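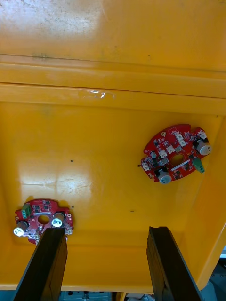

Inside a big yellow bin, with its ridges and scuffs.

How does a river ferry find its way across?

Have you ever stood on a riverbank and wished very hard that you were on the other side? People have been wishing that for as long as there have been rivers, and one of the nicest answers they came up with is the ferry. A ferry is a boat that goes back and forth, back and forth, all day long, carrying people and bicycles and sometimes a rather nervous dog.

Let's imagine we are on a cycling holiday, pedalling from the village of Zakitz to the village of Drurkia. They sit on opposite banks, so close that you could wave to a friend on the other side (and they might even wave back!). The nearest bridge is 12 miles away, though, and that is a very long ride on tired legs. Luckily there is a ferry, and it takes only four minutes.

Now, a river is always on the move. If you drop a stick in the water it floats off downstream, and a boat would quite like to do the same. The push of the moving water is called the current. A ferry captain can deal with it by pointing the front of the boat a little way upstream, so that the engine pushes one way while the river pushes the other, and the boat slides across more or less straight.
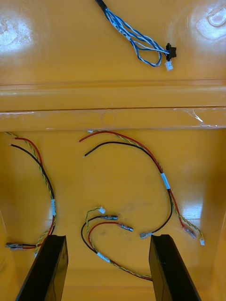
Some ferries have another trick, and it is a lovely simple one. They hold on to a strong cable stretched from one bank to the other. The cable stops the boat from drifting away, a bit like you holding a handrail on a windy day. On some of these ferries a motor pulls the boat along. On others there is no motor at all! The crew turn the boat at a slant, the current presses on its side, and the river itself does the work of moving it over.

What happens when it rains and rains? The water gets higher and faster, and branches come floating down, so the ferry may have to stay tied up until things settle. In June, when the river is often calmer, you have a better chance of a crossing, but it is always wise to check before you set off.

When you take your bike on a ferry, there are two things to remember. Get off and walk it down the ramp, as ramps can be slippery. Then hold on to it all the way over, and keep your fingers on the brakes, so it can't roll off and bump into somebody's shins.

Words to know

Current: the flow of water along a river.
Upstream: towards the place where the river begins.
Downstream: the way the water is going.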